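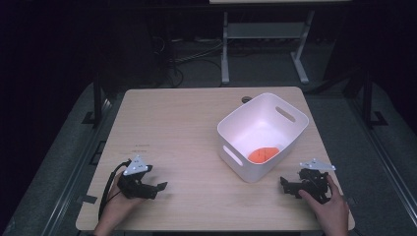 手持ちグリッパーで「片付け」の課題をやっている大学サークルの者です。二月の発表会に向けて、新しく入った一年生にどこから練習してもらうのがいいか、皆さんのご意見を伺いたくて書き込みました。うちの机は明るい木目で、奥の右寄りに白いプラスチックの箱を置き、手前で左右の手に黒いグリッパーを一つずつ持って向かい合わせる形から始めています。箱の中はオレンジ色のものが一つだけ。最初はこれを取り出すところからと思っていたのですが、先輩からは「箱の縁に当てる癖がつくから、まず箱なしで」と言われまして、どちらも一理ある気がして決めきれずにいます。長くなってすみません、同じような活動をされている方がいらしたら、ぜひ教えてください。

zustus_minami
はじめまして、高専の部活で三年ほど似たことをしています。読んでいて懐かしくなってしまいました(うちも最初の机は木目でした!)。私は断然、箱なし派です。机の上に直接置いたものを左でつかんで右に渡す、これだけを最初の二回の活動でひたすらやってもらいます。箱があるとどうしても壁のほうに気を取られて、手首がこわばるんですよね。去年の一年生は箱なしの練習を149回やってから箱に進みましたが、そのあとがとても楽でした。

Mahmoud Filali
横から失礼します。市民講座で教えている者です。私は逆で、最初から箱を使うほうに一票入れたいです。机の上だけで上手になった人は、箱に変えた途端に上から入れる角度がわからなくなって、せっかくついた自信をなくしてしまうことが何度もありました。それよりは、浅めの箱でゆっくり、当たってもかまわないから、と声をかけてあげるほうが、うちの生徒さんには合っていたようです。もちろん年齢や人数にもよりますから、minamiさんのやり方が間違いだと言いたいわけではありませんよ。

ねじ穴つぶし
箱の話の前に、マーカーの向きは決めてありますか?両方のグリッパーの上に白い三角の板が付いていますよね。うちはここを人任せにしていて、603回目あたりの記録から、と書きかけて今ノートを見直したら609回目でした、そこから先の左手が全部使えなくなりました。泣きました。初心者は力が入るとだんだん手首を内側にひねるので、板がカメラから見えなくなるんです。練習の順番より先に、板を上に向けたまま動かす感覚を覚えてもらうのが近道かと思います。

zustus_minami
609回目は胸が痛いです……。マーカーは大賛成です。ただFilaliさんの「当たってもかまわない」には少し心配がありまして、うちでは爪の先を一度欠けさせてしまい、予備に3,000円かかりました。部費が少ないので、これがなかなか堪えます。先生の講座では爪は何を使われていますか?

Mahmoud Filali
柔らかい樹脂のものを自分たちで印刷しています。欠けても一晩あればまた作れますし、生徒さんも自分で作った爪だと扱いが丁寧になって、よいことずくめです。硬い爪しかないのでしたら、たしかに箱なしから始めるのが安心でしょうね。そこは私の書き方が足りませんでした。

flikitz部員
スレ主さんの机、左のグリッパーから黒いケーブルが手の横を回って手前に垂れていますが、ひじに引っかかりませんか?うちは左利きの子が毎回ここで苦戦していて、上腕に面ファスナーで軽く留めるようにしたらずいぶん機嫌よく練習してくれるようになりました。きつく留めると腕を伸ばしたときに引っ張られるので、指二本分くらいの余裕を見てあげてください。

スレ主
皆さん、こんなに丁寧にありがとうございます!夜の活動の合間に部室で読み上げたら、一年生も先輩もうなずきながら聞いていました。爪は硬いほうなので、次回は箱なしで受け渡しを38回、そのあいだは板を上に向けることだけ気をつけてもらうことにします。箱はそのあと、先輩が横についてゆっくり試してみます。ケーブルは、言われてみれば私もよくひじで引っかけていました。面ファスナーを買って帰ります。

ねじ穴つぶし
いいと思います。記録ノートに誰が左右どちらを直したかも書いておくと、あとで助かりますよ。

Mahmoud Filali
発表会が終わったら、一年生さんの感想もぜひ聞かせてください。箱から始めたかったという子がいたら、こっそり教えてくださいね。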